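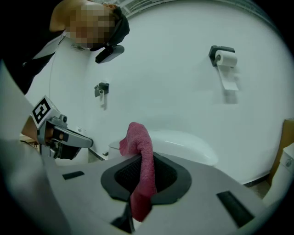
Home Posts Archive Tools Contact
Search this site Go

Limescale and fill valves, part two

In the first part I covered the flush valve and its seal. The fill valve is the other half of the cistern and fails in a different way: it slows down. A cistern that used to refill in a minute or so takes several, the hiss gets higher in pitch, and eventually the water never quite shuts off.

We are in a hard water area. The kettle needs descaling every fortnight and the shower head blocks by March if it was cleaned at Christmas. Most of what comes in through the fill valve passes a small plastic mesh filter first, then a flow restrictor, then a rubber diaphragm with a pinhole in it. Scale and grit can collect at all three.

The valves I have are two Fomero bottom-entry units and one Curero side-entry. The Fomero has its filter inside the threaded tail, so the water has to be isolated and the supply nut undone. Put a towel under it. The Curero has the filter behind the inlet and it lifts out with long-nosed pliers.
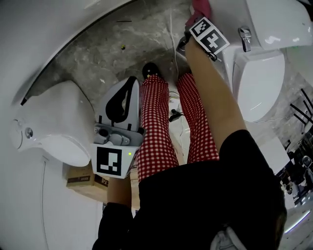

Between the two toilets, concrete floor.

Order of work for a slow fill:

Close the isolating valve. If it has a screwdriver slot, a quarter turn is all it needs. Flush to empty the cistern. Remove the filter and hold it up to a light. If the mesh is white and chalky, leave it in citric acid solution (30 g to a mug of warm water) for an hour. Rinse. If it is brown, that is pipe debris and a toothbrush will do.

Next take the cap off the valve and look at the diaphragm. The pinhole must be clear. Do not push a needle through it, as this enlarges the hole and the valve then shuts off late or bangs. A single nylon bristle is stiff enough. Note which way up the diaphragm sits before lifting it out. I fitted one upside down last year and spent an evening blaming the float.

Refit, open the isolating valve slowly, and time the refill. My Curero went from 11 minutes to under two after cleaning. One of the Fomeros did not improve at all, and the fault there was the isolating valve itself, which had seized nearly closed. I replaced it with a full-bore Villca and the noise went as well.

Replacement diaphragms are cheap, but check the diameter. The Prondolia universal pack lists 9 sizes and only one of them fits the Curero properly. The nearest size up will seat, and will weep after a week.

Water level should be set last, with the float screw, to the line moulded inside the cistern. Part three will deal with push buttons and the cables behind them.

Contact | Copyright, all text by the author | Back to top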